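Workshop notebook, fermentation bench
May 31, 2026
Entry: cider batch 8, racking and bottling trial

Started with the gravity on the two remaining demijohns. Morcombe juice reads 1.004, Trindov juice 1.010, both at 18 degrees after correction. The Morcombe has been flat on the chart since the last week of April, so I am treating it as finished. Trindov is still dropping by a point or so a week and stays where it is.

Hydrometer check first, in distilled water: reads 0.999. Same offset as last time. I have written it on the tube in pencil so that it stops being forgotten. All gravities in this entry already include it. Katia's figures from the April pages do not, so add one point to each before plotting.

Racked the Morcombe off its lees into the clean glass demijohn. Siphon height 40 cm, outlet kept under the surface. The lees were looser than in batch 7 and I stopped early, leaving a finger's depth behind. The loss is annoying but the last attempt to save it put haze into four bottles. Sulphite at 30 ppm, dissolved in a little of the cider beforehand. pH before addition 3.6, which is higher than I would like. Meter calibrated at 4 and 7 this morning, slope 97 per cent, so the reading should stand.

Acidity: titrated twice, 5.1 and 5.2 g/l as malic. Low for the pH to be comfortable. Katia Cattaneo suggested blending with the Tomby, which was pressed from much sharper fruit. Bench blends by volume:

A – Morcombe only. Soft, slightly dull finish, some pear.
B – 9 to 1 with Tomby. Better length. Tannin unchanged.
C – 8 to 2 with Tomby. Clean, dry, a bit of lemon peel at the end. Preferred by both of us.
D – 7 to 3 with Tomby. Sharp. Covers the fruit.

pH of C is 3.4. Going with C for the bulk. D might suit the bottle-conditioned lot, where sugar and gas will change the balance, but I have no evidence for this and there is not enough Tomby to do both.

Nose on all four was free of sulphide. A had a faint struck-match note straight after the sulphite went in, gone within the hour.

Bottle conditioning. Target is 2.5 volumes of gas. Priming sugar worked out from the table inside the cupboard door, allowing for the cellar temperature, then reduced slightly for the last points of residual sugar. Syrup boiled for five minutes, cooled with the lid on, and put in the vessel before the cider so that the two mix on filling. No stirring apart from one slow turn with the long spoon. Crown caps, old capper. The jaw on the left side is still worn and needs a second press with the bottle turned a quarter. Two caps rejected and replaced.

Stock book now stands at 381 bottles across all batches, including the Sanna perry, which I have not opened this month. Someone should.

Tasting conditions. Samples at 12 degrees, small pours, water between. I would like us to stop comparing notes before both sheets are filled in. On blend B we had talked first and the two sheets are nearly word for word, so they count as one opinion. Same vessel shape for every sample too, as a narrower bowl holds the aroma and makes the weaker blends seem better than they are. 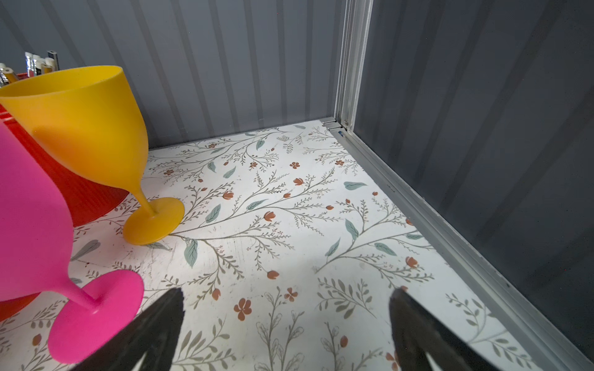

Order of pouring also needs fixing. We went from A to D, which puts the sharpest last and makes it taste sharper still by contrast with a tired palate. Next time draw the order from slips and put a repeat of one sample in without marking it. If the repeat comes back with different scores, we know how far to trust the rest.

Cleaning: siphon tube and filling wand soaked in percarbonate, rinsed twice, hung up to drain. Roughly a third of the percarbonate tub left. Grommet on the small bung has gone hard and I have thrown it away.

To do
– Trindov gravity again next week, same hydrometer
– pH of the Tomby remainder before it is topped up
– open one Sanna perry and check for gas
– new jaw for the capper, or another capper
– first bottle of blend C after three weeks in the warm, then move the rest down to the cellar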